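Rural water: chlorination at the Gumusham standpipes
February 17, 2022

The second stage of the Gumusham supply scheme has now been running since November, and the first full set of residual chlorine readings is in. The scheme serves 797 households from a single borehole and an elevated tank, with the water dosed at the tank inlet and carried by gravity to the standpipes. Before the second stage it was dosed by hand, once a day, and the readings at the far end of the line were often too low to register on the test kit.

The new doser, supplied by Clareo, is driven by the flow itself and needs no electricity. A small turbine in the inlet pipe works a piston, which draws a fixed volume of hypochlorite solution for each unit of water passing. If the borehole pump stops, dosing stops with it. The solution is mixed in a covered drum beside the tank and topped up by the operator.

Results at the first four standpipes are steady and within the target band. Standpipe 5, the last on the eastern branch, is less so. Morning samples there fall below the target on many days and recover by early afternoon. The likely cause is the overnight standing time in the final 700 metres of pipe, which was laid in a wider bore than present demand calls for. Water sits in it from the evening closing until the first users arrive, and the chlorine is used up in the meantime.

Two remedies have been looked at. The first is to raise the dose at the tank, but this would push the nearest standpipes above the level at which users begin to complain of the taste. The second is to open a washout valve on the eastern branch for a short time before the morning opening - 400 litres a day would be lost, which can be led to the cattle trough below the road. Lebrun, the contractor for the pipework, has priced the valve and chamber. No change to the doser would be needed.
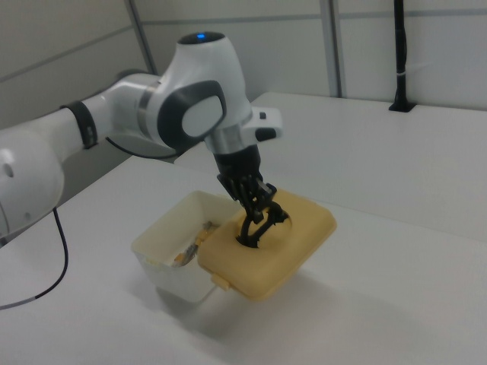
Gaëtan Collet writes that the washout will treat the symptom and leave the pipe as it is. He would prefer to see the final length relaid in a narrower bore when the branch is next opened up, and asks whether the tank readings were taken at the outlet or at the inlet. They were taken at the outlet, after mixing.

Gistik will repeat the morning sampling on the eastern branch once the valve is in. Operators are reminded to record the time of each sample as well as the reading, and to keep the test tablets out of direct sun.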